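Unit 9: Lost tracking on hand-held grippers
Course handout, Field Robotics Lab

Read before the lab session. Bring your own notes from Unit 8, particularly the part on marker size.

1. The fault

The Lavari group recorded a set of table-top demonstrations with a hand-held gripper on an outdoor patio. Each demonstration was a simple pick and place. The position of the gripper was worked out afterward from the wrist camera and the motion sensor, using the Simard mapping software. Of 20 demonstrations, 9 were rejected by the software. In 2 of the ones it accepted, the computed path was wrong, and the error was found only when the arm replayed them.

On replay the arm drove its fingers down into the table top at normal speed. The operator pressed the stop. One finger mount cracked. There were no injuries, but the operator was standing inside the marked line at the time, and that is treated as a separate finding in section 4.

2. Conditions at the site

The table was round, with a rippled glass top. A mapping program looks for points that stay fixed in the world while the camera moves. A reflection does not stay fixed. It slides across the surface as the camera shifts, and the software may take it for a real point at the wrong depth.
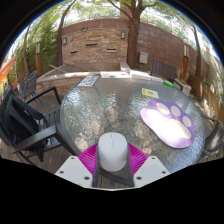

Abla Nassar disagreed with this when the case was first taught and asked for her objection to be kept in the handout. In her view the glass gets too much of the blame. Plenty of the background was fixed and detailed, she wrote, and a mapper with sensible settings should have thrown out the reflected points. She would look first at the exposure setting, which had been carried over from indoor work, and at the clock offset between camera and motion sensor.

Both explanations fit the rejected demonstrations. The log from the 2 bad paths shows a jump in height early in the motion, with the sideways position nearly unchanged. A clock offset alone would normally give an error that grows and shrinks with hand speed. Overexposure is harder to rule out. Strong sun on a pale or shiny surface removes the detail the tracker needs, and the tracker then leans on whatever is left, including reflections.

3. What the checks missed

The software reported a tracking score for each demonstration. The two bad ones passed. The score measures how well the points agree with one another, and a group of reflected points can agree quite well.

No height check was in place. The table height was known, and a single comparison would have caught both paths before replay.

4. Safety finding

The first replay of any new path is to be run at reduced speed, with the table removed or lowered, and with everyone outside the line. The Lavari group had this rule in writing. It was skipped because the same arm had replayed indoor paths all morning without trouble.

5. Changes made

Cover glass or polished surfaces with a matte cloth before mapping.
Set exposure at the site, with the brightest part of the work area in view.
Record a short mapping pass and inspect it before any demonstrations.
Reject any path that goes below the measured table height.
Repeat the clock calibration whenever the camera is remounted.

6. For the lab

Work in pairs. You will get the log from one rejected demonstration and one bad path. Plot height against time for both and mark where the jump begins. Then write half a page on whether your plot supports the reflection explanation, Nassar's, or neither. Say what further recording would settle it.

Plots are due at the start of the next session. Send questions on the log format to Sawsan Atallah.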